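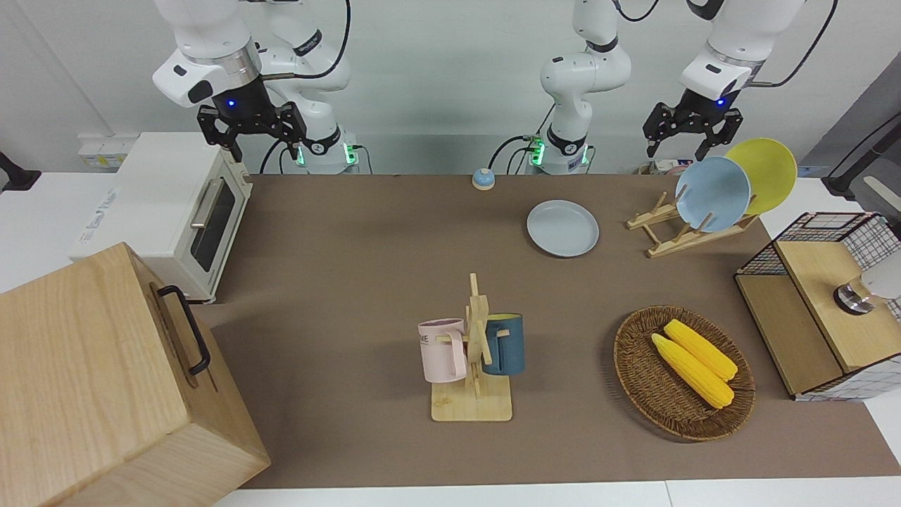 A mug tree (also mug stand, cup tree) is a small household stand for hanging cups by their handles. Consists of a base, a single upright post and a number of short pegs set into the post. Kept on a counter or table, usually within reach of the kettle. Wooden ones often have a square base and a plain vertical post, with the mugs hanging out to either side, a pale pink one with lettering on the left, say, and a dark teal one on the right. Commonly kept near other drying and storage pieces such as a slatted dish rack, where plates stand on edge instead of hanging.

Construction
Base, post, pegs. The base has to be wide or heavy enough to stop the stand tipping when only one side is loaded. Pegs are angled upward so handles slide in toward the post. Glued in most cheap types, screwed in some. Metal wire versions exist, lighter, and usually with a coated finish. Wood is left bare, oiled or varnished; bare wood marks easily if mugs are hung up wet.

Use
Load opposite pegs first. Heavy mugs go low, light cups on top. Large handles fit almost anything, but small espresso cups may not go over a thick peg. Mugs hung straight from the sink drip onto the base, so a cloth or tray underneath is common. Dust gets into cups that are not used often, less so than on an open shelf where they stand rim up.

Comparison with the dish rack
The two are often bought together and do diffrent jobs. A dish rack holds plates upright between slats or rods and lets air past both faces. Mugs can be put in one but take up plate room. Bowls fit badly in both.

Makers
The Famano stand, beech, was sold in 2 sizes, the larger with a removable post for packing flat. Sulloron made a matching rack and stand from April of its first year in business. Villalobos sold a turned post with a knob on top for carrying, later copied by Atard. Valtteri Toivonen's kitchenware handbook gives the stand a short entry on page 89 and lists it under "hanging storage", a heading he also uses for for pan rails and cup hooks.

Care
Wipe with a damp cloth, dry at once. Not for the dishwasher if wood. Loose pegs can be reglued; let the glue set overnight before hanging anything.

See also
Dish rack
Cup hook
Plate stand
Pan rail

Last edited Sun 12 July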